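**Washing a puffer at home before it goes away for summer?**

**mossyoak_kel** · 15 May 2019

OK so it's finally warm enough here that I can put the winter stuff away, and my black puffer smells like a whole season of bus rides. The dry cleaner at Bagheri Plaza wants way more than I feel like paying, and they lost a button off my good wool coat last time, so I'm kind of done with them. Has anybody washed one of these in a regular machine? The tag is faded to nothing. I have a front loader and a bottle of Tultia down wash my sister left here when she moved out (she swears by it, but she also swears by washing her sneakers in the dishwasher).
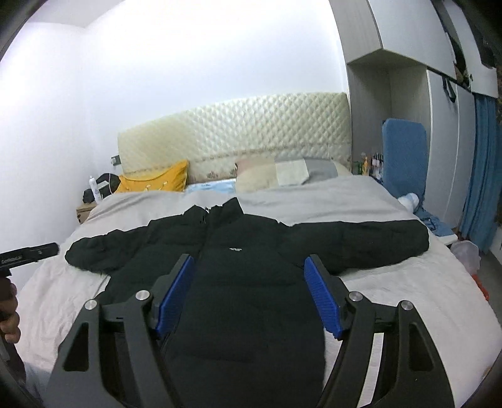

The puffer, laid out on the bed

Main thing I'm scared of is clumps.

**dryer_sheet_hater**

Front loader is fine! I do mine every May. Zip it all the way up, turn it inside out, cold, gentle, lowest spin you can stand. Use maybe half of what the bottle says and then run a second rinse. The clumps are normal when it comes out, it'll look like a drowned cat and you'll think you ruined it. You didn't. Low heat with 4 clean tennis balls and just keep going. Mine takes three full cycles, sometimes more.

**Pinebarrel**

Gonna disagree on the tennis balls. Cheap ones can leave color on the fabric and they stink up the dryer. I got wool ones from Lullum and they're quieter too. Also do NOT go inside out if you've got a printed lining, ask me how I know.

**dryer_sheet_hater**

I've used the same tennis balls for years and never had a mark on anything, but sure, wool works. Inside out saves the shell from snagging, so I'm sticking with that one.

**mossyoak_kel**

Plain lining, so inside out it is. Next question then, how do you all store them? I've been stuffing mine in one of those vacuum bags from Wumen and it comes out in the fall flat as a pancake. Took until nearly Thanksgiving to look like a coat again. 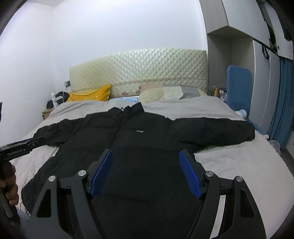
**tubsandtotes** says vacuum bags are what killed the loft, and would bet money on it. Down hates being squashed for months. Hang it on a fat hanger or fold it loosely in a cotton pillowcase, top shelf, done. And wait a full day after the dryer before you put it anywhere, since the seams hold water a lot longer than you'd think.

**Pinebarrel**

Half agree. If it's synthetic fill it matters less in my experience, mine's been in a bag for two summers and it's fine. Kel, do you know which you have?

**mossyoak_kel**

No idea! Like I said, the tag is blank. Is there a way to tell?

**tubsandtotes**

Pinch it. If you feel little quills poking you, it's down, or down and feather. If it feels like a thin quilt all the way through, probably synthetic. Not foolproof.

**mossyoak_kel**

Just pinched it and got stabbed, so down I guess. Doing the wash on Saturday, will report back. Does anybody know if the Tultia stuff goes bad? This bottle has been under the sink since at least last June.

**dryer_sheet_hater**

Shake it and sniff it. If it pours normal I'd use it.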